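Retamal Community Sewing Room – Your Questions Answered
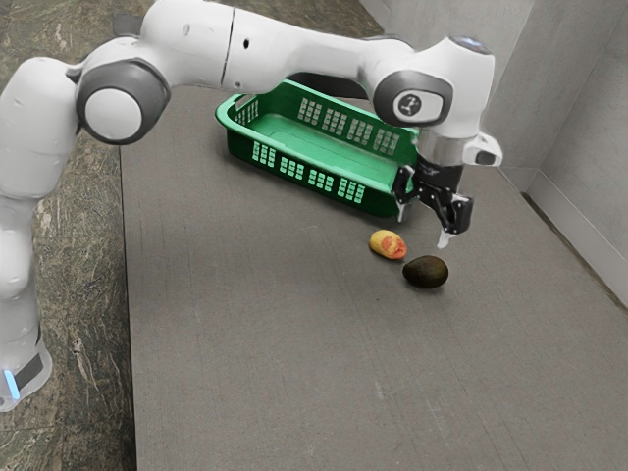 White arm over a gray tabletop (computer rendering)

We get a lot of the same questions at the front desk, and we love answering them, but we thought it might help to have them all in one spot for you to read over a cup of coffee. If yours is missing, please write to Renata Palma and she'll add it the next time she updates the page.

Do I need to know how to sew before I come?

Goodness, no. Plenty of our regulars had never threaded a needle when they first walked in. Come to a beginner evening and Milagros Escobar will sit down with you and go through winding a bobbin, threading the machine and sewing a straight line on scrap cotton. If you already know all that, you're welcome to skip ahead and start on your own project – just tell her when you arrive.

What does it cost?

A single evening is $5, and a season pass is $39. The pass covers open sewing and beginner evenings. It doesn't cover the quilting course, which has its own fee because of the batting and backing fabric we buy for it.

Can I bring my own machine?

Yes, please do, and bring the foot pedal too (you would be surprised how often it stays home on the kitchen counter). We have extension cords. If your machine is an older one and you've lost the manual, Ramesh Chaturvedi keeps a whole drawer of them and may well have yours.

What should I bring to my first evening?

Fabric scissors if you own a pair, a few pins, and whatever you'd like to work on. Wash and iron your fabric first, especially cotton, or your finished skirt may come out of the laundry a size smaller than it went in. Thread is on the shelf by the window and you can help yourself.

Do you do alterations for people?

We don't take in work, I'm afraid, but we'll happily show you how to do it yourself. Hems and waistbands are a lovely place to start. Allow 2 evenings for lined pants.

Can my children come along?

Children who want to sew are very welcome with a grown-up beside them. The irons do get hot and the pressing corner is tight, so we ask that little ones stay at the cutting tables.

When does the quilting course start?

The next one begins in March, with Titilayo Ezeani teaching. She'll be doing a simple nine-patch lap quilt, 60 inches square, and she sends out the fabric list once you've signed up.

Where do I park?

Behind the building, off the side street. The front spaces belong to the bakery.

Page last updated February 2024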